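Pinonholm Traverse: Frequently Asked Questions

Last revised 2025-04-21

Planning
Permits
Route and Navigation
Water and Food
Huts
Completion Register
Contact

PLANNING

How long is the trail?

Almost 300 miles from the south terminus at Bukar to the north terminus at Cesska. The figure includes the Tiongson road walk and excludes side trails to huts and water. Older printed guides give a shorter distance. They were measured before the river section was moved off the valley floor and should not be used for planning daily mileage.

What is the highest point?

The summit ridge in Section 2, at 1759 meters. The trail crosses the ridge slightly below the summit cairn, and the spur to the cairn is optional. The second high crossing is Tiongson Saddle, at 1499 meters. All elevations on this site are in meters and all distances are in miles. This matches the printed map set.

Which direction should I hike?

Either. Signs are posted for travel both ways. Northbound hikers get the long climb to the ridge early, with a full food load. Southbound hikers reach the ridge late in the trip and usually in better condition, but they have to deal with the Cesska bogs while the ground is still saturated from spring. Most first-time hikers go north.

When is the season?

The trail is not closed at any time of year, but it is only maintained from late spring until the first lasting snow. In January the ridge is a mountaineering route. Summer completion times do not apply to it, and the blazes above treeline may be buried.

Can I hike it in sections?

Yes. Section boundaries are set at road crossings where a vehicle can be left legally. Section hikes count toward completion in any order and over any number of years.

How fit do I need to be?

There is no test. A hiker who can carry a loaded pack on consecutive full days over rough ground, and who has done so recently, has enough of a base. The tread in the northern half is uneven and rooty, and people used to graded trail should expect to cover less distance per day than they do at home.

Is it suitable for a first long hike?

Sections near Bukar are. The full route is remote through the middle, with long stretches between exits, and it is a hard place to find out that a shoe or a pack does not fit.

PERMITS

Do I need a permit?

A permit is needed for overnight travel in the Pinonholm watershed and for any stay at a hut. Day hikes need no permit. The watershed boundary is marked on the map sheets with a dashed line and on the ground with metal posts.

How do I apply?

Use the form on the Permits page. Enter a start date, a start point, and an intended exit. Nightly stopping places are requested but not enforced, and hikers may change them once on the trail. The start date is enforced.

Can one permit cover a group?

Yes. Name every member on the form. Groups that plan to split up should apply separately, as each party must carry its own copy. A copy stored on a phone is accepted if the phone can be switched on when the permit is checked.

What if I need to change my start date?

Send the permit number and the new date by email before the original date has passed. Later than that, a new application is needed. Changes made by phone message are not processed.

Are dogs allowed?

On leash, outside the watershed. Inside the watershed dogs are not allowed, and there is no bypass. Hikers with dogs generally arrange a pickup at the south boundary and rejoin at the north boundary. Such a hike can be entered in the register as a section hike.

ROUTE AND NAVIGATION

How is the trail marked?

With painted rectangular blazes on trees and posts below treeline, and cairns above it. A double blaze means a turn or a junction. Side trails have a different color, shown in the legend of each map sheet. Blazing is thinnest between Tiongson and the river, where storm damage has taken down marked trees, and hikers should keep the map at hand through there.

Do I need paper maps?

Strongly recommended. The downloadable track is accurate to the ground in most places, but it was recorded under heavy tree cover in the gorge and wanders off the tread there. Where the track and the blazes disagree, follow the blazes.

Is there phone coverage?

There is coverage on the ridge, at both termini, and at most road crossings. There is none in the gorge or anywhere in the bogs. A satellite messenger is advised for solo hikers.

Has the route changed recently?

The relocation west of Tiongson is complete and signed. The old tread has been closed with brush and crosses private land; please stay off it. Deisy Tello keeps the change log, which is posted with the map downloads. Each entry gives the sheet number and the date the new tread opened.

Are there river crossings without bridges?

Several. All can be forded in normal summer flow by an adult with poles. After heavy rain the crossing below the gorge may be unsafe, and the high-water route on the east bank should be used. It is longer and has a climb at each end. The high-water route counts as the official route for completion. 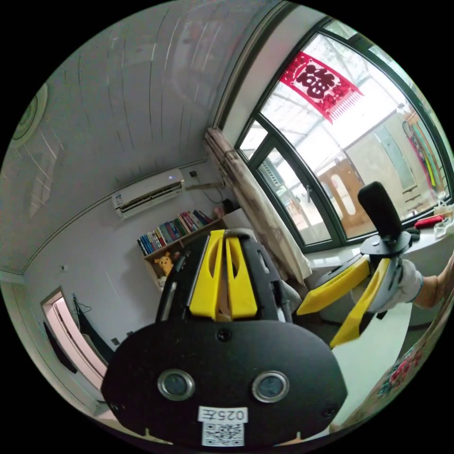
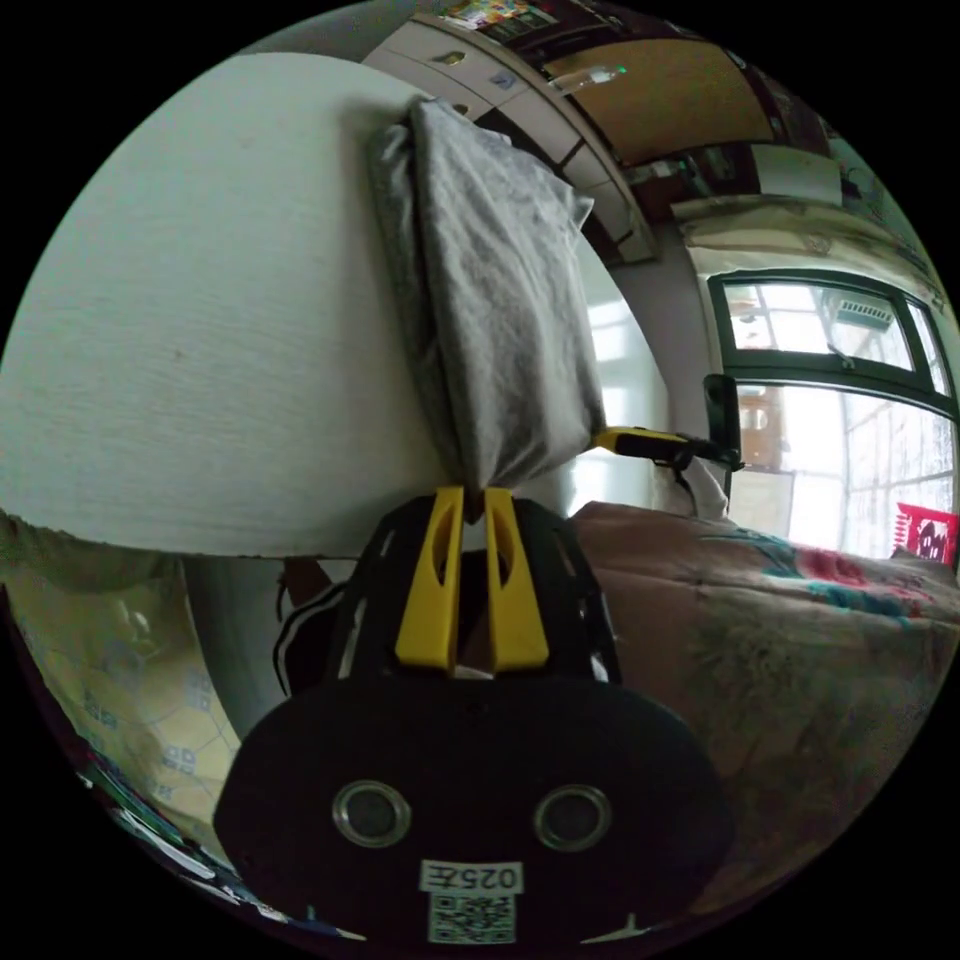 WATER AND FOOD

Where is water available?

Sources are listed by mile in the water table. Those marked "P" are perennial. Those marked "S" are seasonal and should be treated as dry from midsummer on unless a recent report says otherwise. The ridge has no water from the last spring on the climb to the tarn on the far side. Fill up at the spring.

Does water need treatment?

Yes, at every source, including huts. Hut tanks collect roof runoff. A filter alone is adequate for streams in the upper watershed. Downstream of grazing land, filter and then treat chemically or boil. The table marks the sources this applies to.

Where can I resupply?

Bukar and Cesska both have full grocery stores. Tiongson has a small store that stocks hiker staples in summer and closes early in the day. There is no store on the trail between Tiongson and Cesska, and this is the longest food carry.

Can I mail a box ahead?

The Tiongson store holds boxes for permit holders. Write the permit number and the expected pickup date on the outside, on more than one face. Do not send fuel. Boxes with no permit number are returned at the sender's cost.

What stove fuel can I buy?

Threaded gas canisters at both termini and usually at Tiongson. Alcohol is sold at Cesska only. During a declared fire restriction, stoves without a shutoff valve are banned over the whole route, and this includes alcohol and solid-fuel stoves.

Is food storage regulated?

Food must be hung or kept in a hard-sided container everywhere in the watershed. The huts have metal lockers. Elsewhere it is advised, mainly on account of mice.

HUTS

Are the huts staffed?

No. They are open shelters with sleeping platforms and a vented outhouse.

Can I reserve a space?

Hut space is first come, first served, and a permit does not guarantee a place inside. Carry a tent or a tarp. Cleared tent sites are found close to every hut.

What should I bring for sleeping?

A sleeping pad and a bag rated for below-freezing nights in spring and fall. The platforms are bare boards. Summer nights on the ridge can also drop near freezing under clear skies.

Are fires allowed?

In the metal rings at huts below treeline, using dead and downed wood, when no restriction is in force. Fires are not allowed at any other site.

COMPLETION REGISTER

What is the register?

A public list of people who have covered the full official route on foot. It records name, direction, method (through hike or section hike), and year of completion. It does not record speed, and no ranking is made from it.

What do I need to submit?

A completed form and a signed statement that the whole route was walked. Photographs and tracks are not needed. If a section was missed due to a posted closure, name the closure on the form. The section is credited.

Who checks the entries?

Mercedes Rengifo reads each form and writes back if a date or a section is missing. Entries are added in batches, so a delay between submission and listing is normal.

May I use a trail name?

Yes, next to a legal name or alone. The form has a field for each. Only what is entered in the "Name to publish" field is shown online.

Does the site publish trip accounts?

Yes. Accounts are edited for length and for place-name spelling. Hüsnü Avcı's account of a southbound hike and Maribel Chávez's notes on section hiking over several seasons are the most complete to date, and both are useful for planning. Authors keep the rights to their text and may ask for it to be removed.

I am writing a longer piece about the trail. Can I use your maps?

Map excerpts may be reproduced at the published scale with the sheet credit left in place. Redrawn maps need written permission. Please do not print the coordinates of the old Tiongson tread.

CONTACT

How do I report trail damage?

Use the report form. Give the sheet number, the nearest mile, and the direction of travel. For fallen trees, state the approximate trunk width and whether the tread can still be followed. This decides what saw is carried in.

How do I correct an error on this page?

Write to Socorro Arboleda at the web address listed in the footer, with the heading of the question in the subject line. For emergencies on the trail, call the county dispatcher. The inbox is not monitored at night.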